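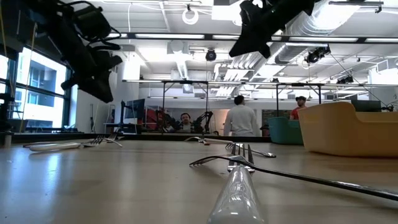
Accueil | Entreprises | Conseil | Emploi | Agenda | Contact

Fotura s'offre une consultante pour apprendre à se vendre

22/08/2018 – Le cabinet Fotura, qui explique depuis des années aux PME comment trouver des clients, cherchait les siens. Il a confié la mission à Remedios Cuesta, consultante en développement commercial, arrivée lundi avec deux valises et un plan en 93 pages.

Le document, baptisé Purkar, prévoit de ramener le catalogue de 123 prestations à un nombre que les commerciaux puissent retenir. « Nous avions trois offres de diagnostic stratégique, et je crois bien que c'était la même », reconnaît Olaia Echevarría, directrice associée. Elle en a signé deux.

Premier chantier, le fichier de prospects. Il compte près de 2000 noms, dont celui de Fotura, relancé chaque trimestre par ses propres équipes et classé « intérêt modéré ». Le ménage doit être terminé en octobre, date à laquelle le cabinet présentera sa nouvelle grille tarifaire à ses clients, parmi lesquels Rollirer, fabricant de stores, et les transports Figueroa.

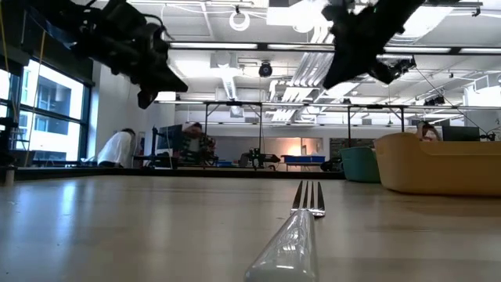 Une fourchette en métal posée sur une table en bois clair.

Le montant de la mission reste confidentiel. Remedios Cuesta assure avoir consenti une remise, pratique que son plan déconseille vivement à la page 2.

Commentaires (3)

Bastide31 : Ils m'ont facturé un diagnostic l'an dernier. Lequel des trois, du coup ?

Maryse L. : Bon courage à elle. J'ai travaillé sur ce fichier, il y a des gens à la retraite depuis longtemps.

pto_conseil : 93 pages, c'est court. Chez nous le sommaire en fait la moitié.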